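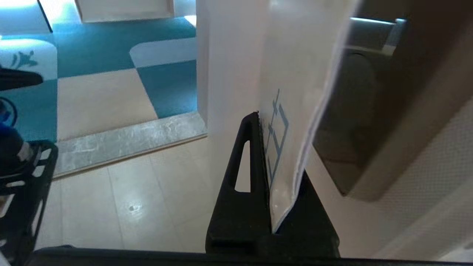
Papers > Household Waste > Kauppinen Study > Section 4

4. Sorting of small paper and metal items

4.1 Background to the diary task

The results in Section 3 dealt with the items that fill most of a household's bins by volume: newspapers, cartons, bottles and food cans. Residents in both towns sorted these well, and the differences between Vemville and Nanitz were small. The present section turns to small items. By these we mean paper and metal objects that fit in one hand and do not carry a sorting label. They make up little of the total weight, but they produced most of the hesitation recorded in the diaries.

Each household kept a diary sheet next to its bins. When a person threw away something small, they wrote down what it was, where they put it, and whether they had been unsure. The sheet did not ask for a reason, though there was a blank column that many people used for one. In all, 2392 entries were usable. Entries that named no object ("bits", "stuff from drawer") were left out, as were entries where the bin was not given.

The diaries were coded by two of the authors using the list in Appendix B. Where the two codes differed, the entry was talked over and given a single code. Most of the differences concerned items of mixed material, such as paper with a plastic window.

4.2 Paper

Thin printed paper was the most common small item in both towns. The category covers flyers, wrapping, single sheets and small bags. Residents placed it in the paper bin in most cases, and seldom marked themselves as unsure. The exceptions followed a pattern that had already appeared in the pilot. People were less sure when the paper let light through, when it was shiny, or when it had been folded and glued at the edges. Several wrote that such paper "feels like plastic."

The local rules do not treat these kinds of paper in the same way. In Vemville the printed guide says that bags of uncoated paper go with paper and that coated ones go with mixed waste. In Nanitz the guide says only "clean paper." A resident of Nanitz therefore has less to go on but also less to get wrong, and the share of unsure entries for paper bags was in fact lower there. We do not take this to mean that a shorter guide is better. The Nanitz entries included more coated paper in the paper bin, and the people who put it there did not know that it was a problem for the mill.

Ulla Räsänen, who ran the interviews in Vemville, asked residents to show how they tested a sheet they were unsure of. The usual test was to tear it. Some people crumpled it and waited to see if it opened again. Both tests are taught in the local schools, and adults without children in the home were less likely to know them. A few residents said they never tested anything and used the mixed bin whenever they had to think.

4.3 Flat metal pieces

Metal was a different case. Food cans and lids were sorted with confidence, but loose metal parts were not. The guides in both towns show a can, a foil tray and a jar lid. Neither shows a part that has come off a larger object, and the diaries suggest that people read the drawings as a full list. A bracket, a hinge or a flat plate did not look like anything on the page, and so it went into mixed waste or was kept.

Keeping was common enough that we gave it a code of its own. In the interviews, residents spoke of a jar, drawer or shelf where such pieces were stored, often for years. One resident of Nanitz had used the same tin since moving in and could not name the use of most things inside it. Two reasons were given again and again. The piece might belong to something still in the house, or it seemed too well made to throw out. Rust made the decision easier, and so did sharp edges.

Shape appeared to matter more than size. Pieces with a slot or hole were kept more often than plain ones, as people took the opening as a sign that the piece had a job to do. Pieces that ended in a point were described as awkward in the bag and were more often carried to the staffed collection point. Figure 1 gives the general form meant by the code "flat plate, slotted."

Figure 1. Flat gray metal plate with a rounded slot near the top, narrowing to a point at the bottom.
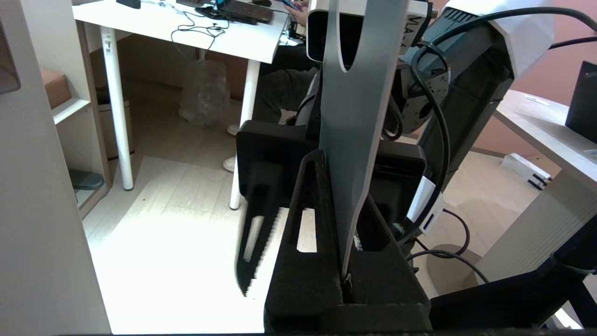
4.4 The collection point at Pilline

The staffed point at Pilline serves both towns and accepts scrap metal of any size without charge. More than 40 households in the study had used it for large items, such as bed frames and bicycles. Only 9 had brought small pieces. Those who had not were asked if they knew that small pieces were accepted. Most did not, and several thought there was a lower limit on weight.

Aleksi Niskanen compared the wording on the sign at the gate with the wording in the two guides. The sign says "scrap metal," the Vemville guide says "large metal objects," and the Nanitz guide does not mention the point at all. The Vemville wording dates from 2000, when the point had a single open container and small pieces were lost through the grate. The container has since been replaced, but the text was carried over from one printing to the next.

Staff at the point reported that small metal tends to arrive in one load, after a move or a death in the family. This fits the diaries, in which stored pieces were seldom let go one at a time. It also means that a diary kept over a few weeks will miss much of the flow, and the figures for metal in Table 5 should be read as low estimates.

4.5 Limits of the diary method

The diary depends on people writing at the moment of sorting. Helmi Väisänen's check visits found small items in the bins that were missing from the sheets, mostly receipts and bottle caps. Paper is probably undercounted for this reason. The sheet may also have changed what people did. Two households in Vemville moved their metal jar next to the bins after the first week, and both emptied it before the study closed. These entries were kept in the data but are marked in the table.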